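Lodeck Shared Workroom
Locker and Storage Inspection Checklist, with Inspector's Comments
Period covered: April
Completed by: Efraín Escobar
Start of inspection: 9:15 a.m.

Scope

This checklist applies to the metal locker bank, the table beside it, and the floor area that must remain clear for access. It does not cover the chemical cabinet or the Zapata shelving in the receiving area, which are inspected under separate forms. Ratings are Satisfactory (S), Needs Attention (NA), or Not Inspected (NI). Any item rated NA must carry a comment.

Section A. Locker bodies and anchoring

A1. Bank is secured to the wall and does not move when pushed by hand. S
A2. Bank stands level. S
Comment: One leveling foot was adjusted during the inspection. The wrench has been returned to the tool board.
A3. No sharp edges, burrs, or lifted metal at door corners. S
A4. Vent slots are open and free of tape, labels, and dust. NA
Comment: Dust was found in the slots of several doors. Users are reminded that notices may not be posted over the vents. Vacuum with the brush attachment before the next inspection.
A5. Paint and surface finish are intact. S

Section B. Doors, locks, and keys

B1. Doors open and close without force. S
B2. Hinges are tight and do not sag. NA
Comment: One upper door drops slightly when released. The hinge screws require tightening. Work request submitted to Fatau Facilities.
B3. Doors are closed when compartments are not in use. S
B4. Locks turn freely and hold when the door is pulled. S
B5. Keys are not left in or on locker doors when the user leaves the room. NI
Comment: The room was in use throughout the inspection and this item could not be fairly rated. It is to be checked at closing time.
B6. Spare keys are in the key cabinet and match the key log. NA
Comment: Two spare keys are signed out with no return time entered. The log must show both the time out and the time back.

Section C. Contents of compartments

C1. Items fit fully inside the compartment and do not press against the door. S
C2. Heavier items are stored in the lower compartments. S
Comment: Users have followed the instruction issued after the previous inspection.
C3. Pots, canisters, and other lidded containers are stored upright with the lid seated. S
C4. Containers are clean and empty before storage. S
Comment: Those opened for inspection met the requirement. Food and drink may not be kept in the lockers overnight.
C5. Cups and small items are placed where they cannot fall when the door is moved. NA
Comment: Small cups should be set on the compartment floor toward the back. The inner side of a door is not an approved storage place.
C6. No flammable liquids, aerosols, or loose batteries. S

Section D. Table and surrounding floor

D1. Tabletop is wiped down at the end of each session. S
D2. Small parts, caps, and lids are gathered into a tray. NA
Comment: The tray supplied by Jonda has been missing for some time. A replacement should be ordered. Until it arrives, loose pieces are to be collected and put away before the table is given over to the next user.
D3. Floor in front of the lockers is dry and free of bags and boxes. S
D4. Cords do not cross the walking path. S
D5. Open doors do not block the exit route. S

Section E. Corrective actions

E1. Clean all vent slots. Responsible: room users, by rotation.
E2. Tighten upper door hinge. Responsible: Fatau Facilities, work request open.
E3. Recover or account for 2 spare keys. Responsible: E. Escobar.
E4. Order parts tray. Responsible: Lodeck purchasing.
E5. Complete item B5 at closing and enter the rating on this form.

Items E1 and E3 are to be closed before the next inspection. Item E2 remains open until the door has been tested in the presence of the inspector. Questions concerning a rating should be submitted in writing to the workroom office, and a copy of this form must remain in the binder by the entrance.
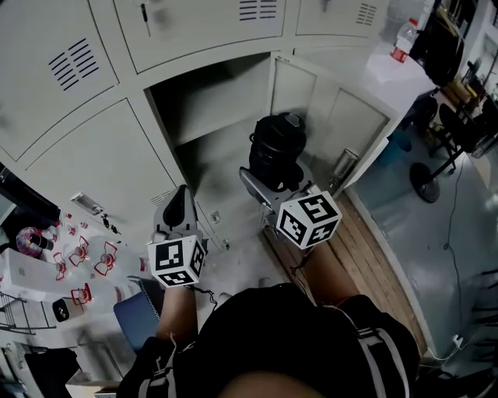 Users who find a lock that does not hold should empty the compartment, leave the door closed, and report the matter to the office the same day.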